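Does the Order Matter? A Report on Washing Plates at a Small Table
Household Practices course, final project
7 Aug 2026

Our assignment was to take one piece of household advice and find out if it holds up. We picked dishwashing, mostly because the advice there is so confident. The Prutiro housekeeping pamphlet, which our course reader quotes at length, says that plates should be wiped "from the largest to the smallest, in one direction, with a folded sponge." No evidence is given for any of that. I went in thinking at least two of the three claims were habit dressed up as method, and I still think so, although one of them did better than I expected.

The work was done in the Lodhi building in Imodville, at a table and not at a sink. Our adviser questioned this, and fairly. A person at home has running water and can rinse a plate until it gives up. We wanted to look at the wiping alone, so the water had to go. Whether results from a table tell you much about a kitchen is a question I can't settle here, and readers should hold it against everything that follows.

For dirt we wanted something easy to see. Gravy disappeared against the rims and jam was sticky in a different way each time we opened the jar. We settled on a bright green paste, put down as a smear on each plate. A smear is not a dinner. It has no grease baked into it and no rice stuck to the edge, and I suspect any sponge looks good against it. The paste did at least show up on every plate we owned, including the colored ones.

The plates came from different sets, and that turned out to be a bigger problem than the paste. A white plate with a wide flat rim and a shallow center doesn't ask the same thing of your hand as a smaller one. We kept the plates together on a red plastic tray with a raised rim so that they would stay in one place and the drips wouldn't reach the wood.

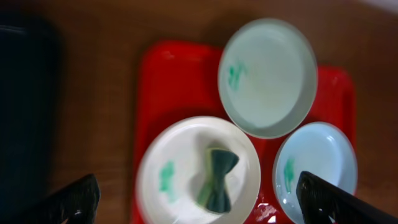 The tray brought its own trouble. A plate that leans on its neighbor or rides up on the rim rocks when you press on it, so part of the effort goes into holding it still. The pamphlet is silent on this. Every drawing in it shows one plate, perfectly flat, in what must be a very large kitchen.

We did seven sessions. In five of them the plates were wiped largest first, and in the other two smallest first. That is a lopsided split and I would not do it again. We ran short of time after the first week in March, when the room was booked for something else, and the smallest-first sessions were the ones that got cut. After each session, two of us looked over the plates separately and marked them clean, streaked or dirty.

As far as order goes, we found nothing worth reporting. The last plate tended to come out streaked whichever one it was, and the likely reason is that the sponge was loaded with paste by then. Turning the sponge over before the last plate helped more than any change of order did. One could say the pamphlet is right that large plates should go first if they are the cleanest, but it doesn't say that, and ours weren't.

Direction was a wash too. Some of us wiped across and some went in circles, and I couldn't tell the results apart. A partner on the project disagrees and believes circles spread the green toward the rim — we looked at the same plates and did not see the same thing.

The fold is where I had to give some ground. Pinched in the middle, a sponge is easier to steer, and it reached the edge of the flat center better than an open one. It also covers less of the plate with each pass, so there is a cost. Our sponges were a brand called Vinisik, bought because the corner store had them, and a stiffer sponge might not fold well enough to matter.

If another group takes this up, I would suggest matching plates and a real meal. I would also drop our three-word grading scale. "Streaked" ended up meaning whatever the person holding the plate wanted it to mean, and we argued over it longer than we spent wiping.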